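Rakiya Bassey has kept the records of the Forkside allotments for nine years. When she took over, they came to her in carrier bags.

"There were two bags of rent books and one of letters," she says. "Some of it went back to the fifties. The plot maps were folded inside a seed catalogue." 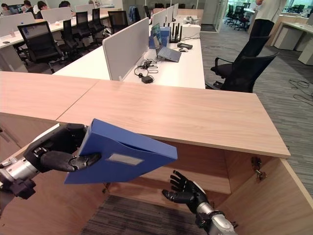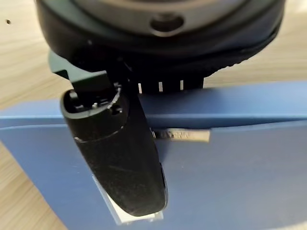
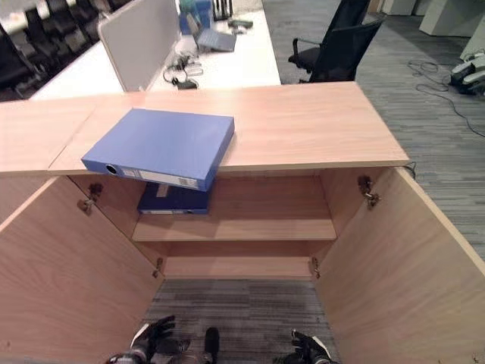
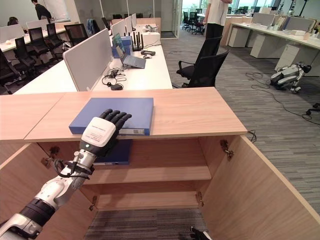 Blue was the colour throughout.

We met on March 8, 2022, in her kitchen, where she had laid out some of the older rent books. The site has 30 plots on a slope behind the railway. The earliest tenants paid by the quarter and signed for it in pencil.

Bassey began by sorting everything by plot number, which she now thinks was a mistake. "People moved. A man would give up plot 10 and take the one by the gate, and his letters were about both. I had to start again and do it by year."

The letters are the part she likes best. Most are complaints. There is a long run about a shared tap, and another about a hedge belonging to the Niltis works next door, which shaded the lower plots until the works closed.

"You get to know their handwriting," she says. "One woman wrote every September to say her onions had been taken. It went on for years. I never found a reply."

She has scanned the plot maps but not the letters. There are 3000 sheets in all, and she does them in the evenings when she has time. Damp has stuck some of the carbon copies together and she has left those alone.

Does anyone ask to see them? "Families do. Someone wants to know which plot their grandfather had. I can usually tell them, if it was after the war. Before that it's only surnames."

She has a plot herself, near the top, and grows beans, chard and potatoes. The soil there is thin. She says the records helped with that as well, as a tenant in the sixties had written down what failed and when.

For now she is working on a list of tenants, to be pinned up in the hut once it has been checked. She still has the lower plots to do.

"The dates are easy enough," she says. "It's the spelling that takes the time."

Contact us | Copyright Forkside Allotments | Back to top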